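Thread: continuity and chapter rebuild on the Prendura romances, second editions (1/14)
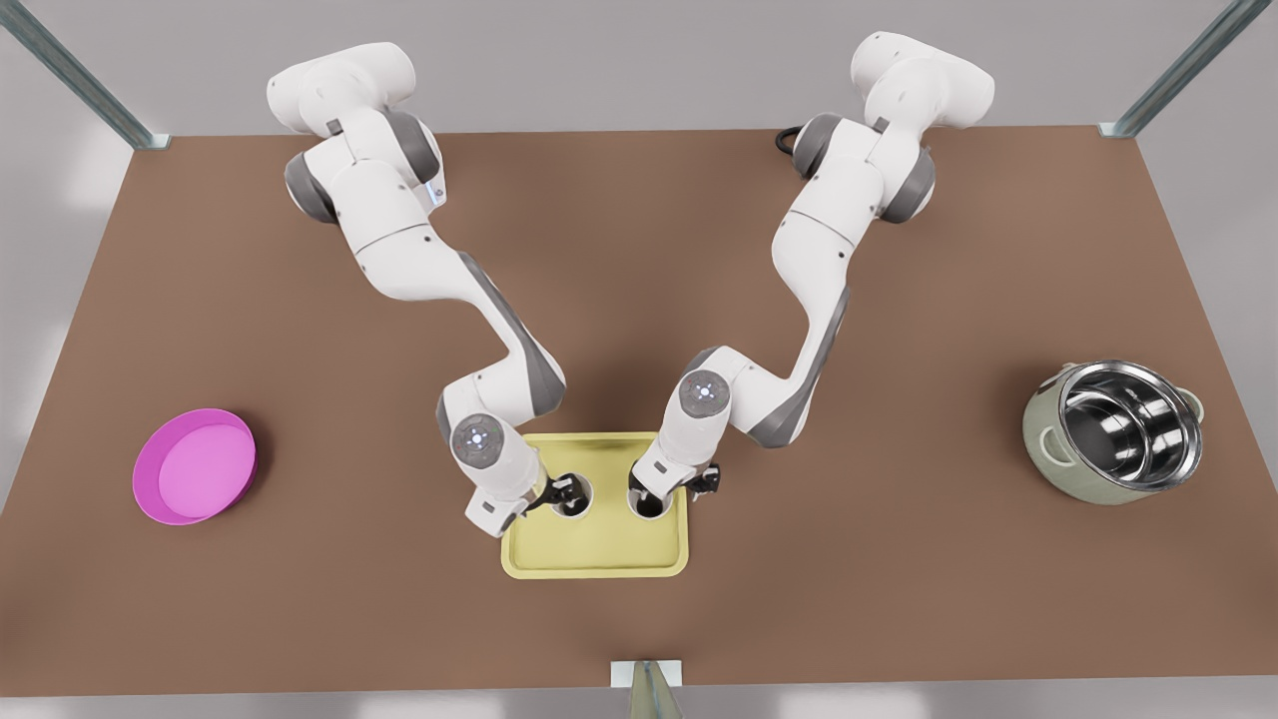

Rendered: two white robot arms and a pale yellow tray.

2024-02-25

2/ Background for anyone who missed the first round. Prendura is a four-book historical romance series. Cutton published it as ebooks only. Rights came back to me last June and I am reissuing all four, plus a single-volume omnibus in paperback.

3/ The omnibus came out at 722 pages in the first layout. The printer's limit for that paper and trim is lower. Options were thinner paper, a larger trim, a smaller font or a shorter text. I went up one trim size and took half a point off the leading. Same font. No cuts for length.

4/ Before layout I ran a continuity pass. Every dated or dateable event goes in a spreadsheet: book, chapter, line, day in story, who is present, who knows what. The finished sheet has 2,377 rows. Book three accounts for more of them than any other, as it alternates point of view every chapter.

5/ The "who knows what" column is the one that matters in a romance. If she learns about the broken engagement in chapter 9, she can't be surprised by it in chapter 14. In the first edition of book two she was. Two readers wrote in at the time. They were right.

6/ Fix: the chapter 9 letter is now opened but unread past the first page. One paragraph changed there, one line in chapter 11, and chapter 14 stands as published. I prefer moving the information to rewriting the reaction. The reaction is usually the scene people bought the book for.

7/ Travel times. Kelemen is the hero's estate, Turko is the market town. In book one the ride takes a morning. In book three it takes an hour, in snow. It is now a morning throughout, and the proposal in book three had to move from before supper to after it. Knock-on changes in the next two chapters, mostly candles.

8/ Eye colour: consistent. Hair colour: consistent apart from the younger sister, who goes from brown to fair between books two and four. She is brown. The horse also changed colour, and I left a note in the sheet and then forgot to act on it. Caught at proof stage.

9/ Titles and forms of address took longest. I had used "my lord" and "your lordship" interchangeably. Servants now say "your lordship", equals say the surname, and the heroine says neither until he asks her to use his first name. That happens once per couple, so I searched for every first name used before that point. 481 hits across the four books. Most were in narration and could stay. The ones in dialogue could not.

10/ On heat level, as I get asked. The love scenes are unchanged apart from copy-edits. I did check them for position errors (hands, buttons, which side of the bed the door is on). Book four had a waistcoat taken off twice.

11/ Chapter lengths. The Cutton editions had some very long chapters in book one. I have split those at existing scene breaks, giving book one 30 chapters. No scene has been reordered. If your notes or highlights refer to chapter numbers, they won't match the new file.

12/ Files. The second edition has new identifiers, so it won't replace the old one on your reader. The old one stays where it is if you bought it. I can't push an update to it, as I don't control that listing.

13/ Epilogues: the newsletter epilogue for book two is now in the book. The one for book four contradicts the christening date in the omnibus and is being rewritten. It will be in the omnibus but may miss the single ebook at release. If it does, I'll upload a revised file afterwards under the same listing.

14/ Errors in the new editions can go in replies here. Please give book, chapter and the first few words of the sentence. Page numbers vary by device and I can't search on them.

We use cookies to improve your experience on this site. Accept all | Manage preferences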